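Last updated: 10 Nov 2025

A visit to the open day at Grallside

I work with packaging machines and I do not know much about robots which learn. So when I saw that the Laitinen laboratory in Grallside was opening its doors to visitors, I signed up the same evening. I had to change trains at Fildale and wait there in a cold hall with bad coffee, but I arrived in time for the first group.

The laboratory is on the second floor of an old textile building. The stairs are steep and there is no elevator for visitors, so please consider this if you have trouble with your knees. At the entrance we received a paper badge and a sheet with the program. On the list were 58 visitors, and they divided us so that each group had 10 minutes at every station. For me this was too short, but I understand why they did it.

The first station was a talk with slides. I will not repeat it all. The main idea was that they do not write a program for each movement. A person does the task through the robot, many times, and the computer keeps what the joints and the grippers did together with the camera pictures. Later a model is trained on these recordings. Our guide called each recording an episode, and I was happy with this word because it is easy to remember.

Then we went to the room where the recordings are made. It is darker than I expected, with black curtains, and it is also quite warm. The operator sits to one side and holds two small arms, which they call leaders. When he moves a leader, the big arm on the table makes the same movement. There is a small delay, I could notice it only when he turned his wrist fast. He said that in the first weeks his shoulders hurt every evening, and now he makes a pause after each series.

The tasks are with things from daily life. An operator must pick up an object, put it in another place, or open and close something. I had thought that heavy objects would be the difficult ones, but the guide said the opposite. Small and smooth things are the worst, because the fingers must come at the right angle and the operator feels nothing in his hand. He has only his eyes for it.

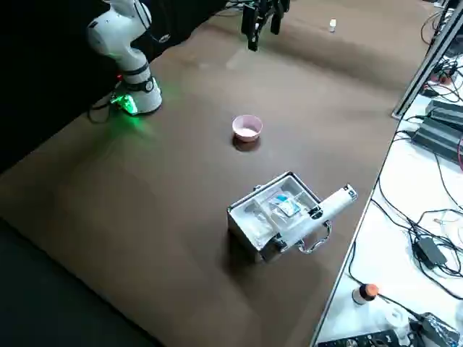 I asked what happens with a bad episode, for example if the gripper drops the object. They keep some of these, if the operator picks the object up again and finishes the task. The model should see also how to correct a mistake. If the operator gives up, the episode is deleted. For one task they had recorded 58 good episodes, and the guide said it was still not enough for the robot to do it alone in a new position.

After this, visitors could try. I waited in the line and I got my turn near the end. The leader arm is lighter than it looks, and the handle closes like a pair of pliers. My first attempt was terrible – I pushed too low and the operator asked me, very politely, to stop. In the second attempt I lifted a sponge and held it in the air for a moment. I was proud like a child.

One more thing I learned is that the operators change the position of the objects between the episodes, only a little each time. In my own work we do everything to keep the product in exactly the same position, with guides and sensors. There they make disorder on purpose. I thought about this for the whole way home.

The last station was a poster corner with soup and bread. A man from a company in Gunoddale was asking about prices and cycle times, and he did not receive a clear answer. I think it is too early for such questions. For our packaging lines this is still far too slow, but for a place where the products change every day I can imagine it.

They plan another open day in February. The registration is free, but you have to write to them before. Take a sweater which you can remove, and eat something before you come, because the soup was finished quickly.

Shares: 58

2 comments

packline_tom
Thanks for writing this up. Did they say how long it takes to train a new operator? We have trouble keeping people even on the simple machines.

Reader from Fildale
I was in the afternoon group and for us the leader arms were closed to visitors, I don't know why. Now I am jealous of your sponge. And yes, the coffee in our station is bad, sorry for that!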